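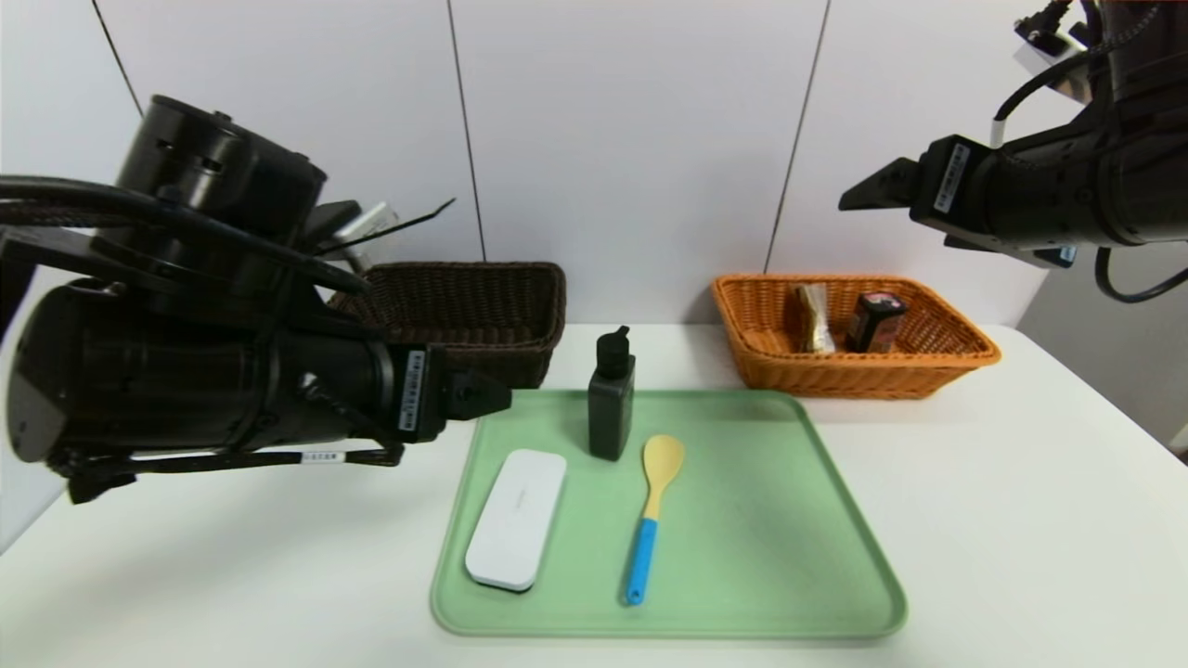 The two-arm cell, with the green tray on the table between the grippers.

Checking the grippers on the Bunbridge cell

Updated September 2024

Do this check every 1,000 cycles, or after any knock. The cycle count is on the first page of the Cillitz controller menu. Both arms are done the same way, left arm first.

1. Pause the job and wait for both arms to stop. Press the emergency stop before you reach over the table.

2. Follow the cables on each arm from the gripper back to the upper joint. They should hang in an easy loop. If one pulls tight when the wrist turns, undo the clip and give it more slack.

3. Wipe the fingers with a dry cloth, then clear out the long slot in each one with a soft brush. Don't use solvent.

4. Release the stop, open the gripper fully and bring it down over the rounded corner of the tray.

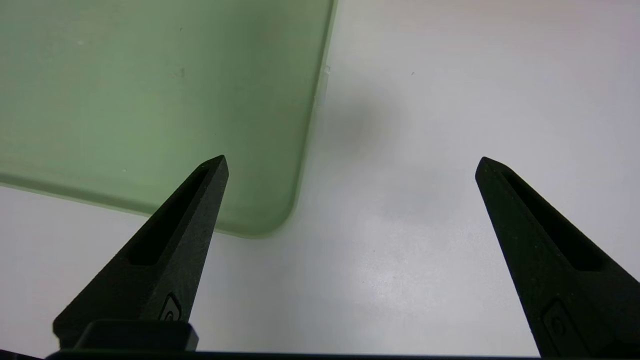
Look at the two tips in the wrist camera view. They should be level with each other. If one is further forward, loosen the screws at its base, move it and tighten again.

5. Close the gripper and read the position on the controller. We want 104 or less. Anything higher means dirt between the tips or a worn finger. Spares are on the Hajdu shelf.

6. Write the reading in the log and restart the job at low speed.

The left fingers were last changed in July, at 1,038 cycles.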